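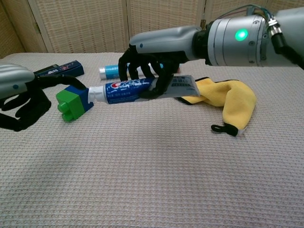 The drawer that eats everything

4 min read

There is one in every house I've ever lived in. Mine is in the hall, second from the top, and until last month it would only open if you slid a ruler in first and pushed something down. I had come to think of it as a fixture, like the boiler. Then I spent a happy afternoon in Susham with Thu Lại and a tablecloth, and now I can't stop emptying things.

Thu runs Plostness, a small workshop in home sorting that has been going for nine years. Her method starts with a table, and the table starts with a cloth, because she thinks a bare tabletop makes people brisk and a bit unkind to their belongings. Spread something soft and textured over it and they slow down! They pick things up. They read the label. I laughed when she told me, and half an hour later I was turning over a packet of picture hooks as though it had come out of a tomb.

The other thing she insists on is a screen. Hers is a folding one with woven panels, bought second-hand from Đặng, the furniture shop by the station, and it goes up behind the table before anything comes out of the drawer. Without it, she says, you look up, see the washing-up, and you're lost. With it you have a little room inside the room, and nothing to look at except what's on the cloth. I've tried this at home with a clothes airer and a blanket – it works nearly as well, though it does fall over.

Then comes the good part. Out it all comes, in no order, and you put it down wherever there's space. Thu allows twenty minutes for this and uses a kitchen timer. No bins, no boxes, no labels yet. She doesn't mind what turns up beside what.
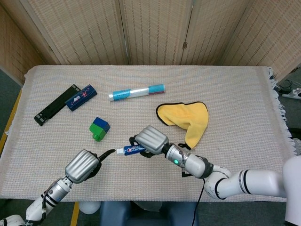 SUSHAM, August

A table halfway through a session has a look all of its own, and I've grown very fond of it. A couple of toy building blocks, blue and bright green, still joined together. A yellow cloth in a loose heap. A long navy box lying across something black and plastic, and a tube near the back looking ready to roll. None of it belongs together, and yet on that beige cloth, with its flecks of pale blue and pink and its knotted white fringe, it could almost have been arranged.

"Leave it like that and go and put the kettle on," is Thu's advice, and I pass it on gladly. When you come back you'll see the groups by yourself. The bathroom things want to go back to the bathroom. Toys are easy. Cloths go in a pile, and they should be shaken out and refolded even if you're sure they're fine, as an old duster is a marvellous hiding place for drawing pins.

Toothpaste gets its own small sermon. Thu finds spare tubes in hall drawers, coat cupboards, sewing baskets, once in a piano stool, and she has a rule of one in use and one in waiting. Anything over that goes in the guest room or to someone who'll use it. I went home and found four. Four! One was in with the batteries.

What's left is the stuff without a home, and you're allowed seven pieces of it back in the drawer. I chose my seven with enormous care (the ruler stayed, out of loyalty) and the rest fitted in a shoebox, which I took along to the swap shelf at Bustier, the café on the corner, and came away with a very nice egg timer.

It's in the drawer now. The drawer opens with one finger.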